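Clutthorpe Records Exchange, Technical Working Group
Minutes of the September meeting

Opened 9:05. Quorum confirmed by the chair. Stendton, Perneo and the Ñahui office attended by phone. Clutthorpe attended in person. The Ñahui line dropped twice during item 2 and was restored both times.

1. Minutes of the previous meeting

Accepted with one correction. Under item 4, "catalog number" should read "accession number." The chair asked that the two terms be kept apart in all papers from now on. The catalog number is assigned when a map is described. The accession number is assigned when it arrives, and it does not change.

2. Parish map transfer, status

Clutthorpe reported 874 sheets described to the agreed standard. Of these, 117 lack a scale statement and have been entered with the scale field blank. Stendton objected to blank fields on the ground that the import routine at Stendton reads a blank as a failed record and holds the entire batch. Clutthorpe replied that entering "unknown" in a numeric field would produce a worse fault later on.

It was agreed that the field would be split. Field 12a holds the number. Field 12b holds one of three codes: S for stated on the sheet, C for calculated by staff, N for none. Records coded N may leave 12a blank. Stendton will change its import routine to check 12b first.

Perneo asked whether a calculated scale should be rounded. Agreed: to the nearest hundred, with the unrounded figure kept in the staff note.

3. Dates on the oldest sheets

The estate survey held at Stendton carries the year 1664 in its title panel. The paper is later. Stendton has been recording the year in the title as the date of creation, and Perneo has been recording the estimated date of the physical sheet for its own copies of the same survey. A search across both sets therefore returns the same survey under two different centuries.

After discussion the group agreed to use two date fields for every sheet, with no exceptions for sheets where the two dates match. "Date of survey" takes the year given in the title or text. "Date of sheet" takes the date of the physical object, as a range if necessary. The public search will use the date of survey by default, with an option to switch.

Ñahui noted that its printed guide uses the single older date throughout and cannot be reissued this year. Accepted. A correction slip will be prepared and sent with remaining copies.

4. Place names

Ñahui raised the handling of accented characters. The exchange file is correct when it leaves Ñahui, and the tilde is missing when the file is opened at Clutthorpe. Clutthorpe confirmed that the fault is in its spreadsheet step, where the file is opened in one character set and saved in another. The spreadsheet step will be removed. Files will go directly from the exchange folder to the catalog loader.

Records already loaded with the wrong spelling will be corrected in one pass. Clutthorpe will produce a list of every place name containing a question mark or an empty box and send it to Ñahui for checking before anything is changed.

It was further agreed that alternative spellings go in the variant field only. They are not to be placed in parentheses after the main name. Perneo has records of this kind and will clean them as they come up for review, with no separate project.
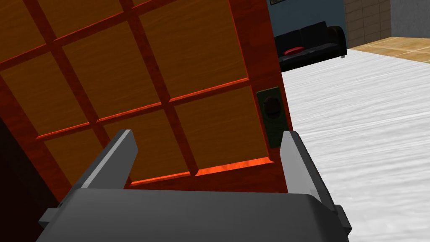
Stendton asked that review as they come up be given an end date, as the same wording had been used for the sheet sizes and those were still unfinished. Perneo said that it could not commit to one before its reading room reopens, and offered a progress figure at each meeting in its place. Accepted by Stendton for two meetings, after which the item will be looked at again.

5. Sheet sizes

Perneo has remeasured all sheets in the first two cabinets. The old measurements were taken to the edge of the printed border in some cases and to the edge of the paper in others. The rule is now height before width, in millimeters, to the edge of the paper. Border measurements may be added in the note.

Folded sheets are measured open. Clutthorpe asked about sheets too fragile to open. These are to be measured folded, with the word "folded" entered after the figures, and flagged for conservation.

Sheets mounted on linen are measured on the paper, excluding the linen margin. Stendton dissented, preferring the overall size for reasons of storage. The dissent is recorded. The overall size will go in the storage field, which is not exchanged.

6. Scanning specification

The draft was taken as read. Two changes were made. Paragraph 3 now requires a color target in every capture, placed outside the paper edge. Paragraph 7 now requires the reverse of a sheet to be scanned only where it carries writing, stamps or repairs.

Stendton asked for a lower resolution for the large wall maps, where file size has been a problem. Not agreed. Wall maps will be captured in sections at the standard resolution and joined. Both the joined file and the sections are to be kept.

File names will use the accession number, an underscore and a two-digit section number. No place names or dates are to appear in file names.

7. Test batch

A test batch of 25 records will be exchanged among all four offices before the next meeting. The batch is to include at least one record with a blank scale, one with differing dates, one with an accented place name and one with a folded size. Each office will load the batch, export it again without editing, and return the export to Clutthorpe for comparison.

Clutthorpe will circulate the differences as a plain table, field by field. Differences in spacing at the end of a field will be ignored.

8. Other business

Ñahui requested that papers be sent earlier. Papers will be sent one week ahead. Late papers will be held over unless all four offices agree to take them.

Perneo asked for the field list to be reissued with the changes made under items 2 and 3. Clutthorpe to do so and to mark the previous list as withdrawn.

Actions

Clutthorpe: remove spreadsheet step; list of damaged place names to Ñahui; reissue field list; compare test exports.
Stendton: change import routine to read 12b first.
Perneo: progress figure on parenthetical names; second date field for its copies of the estate survey.
Ñahui: correction slip for printed guide; check list of names.
All: load and return test batch.

Closed 11:40. Next meeting in November, by phone, hosted by Stendton.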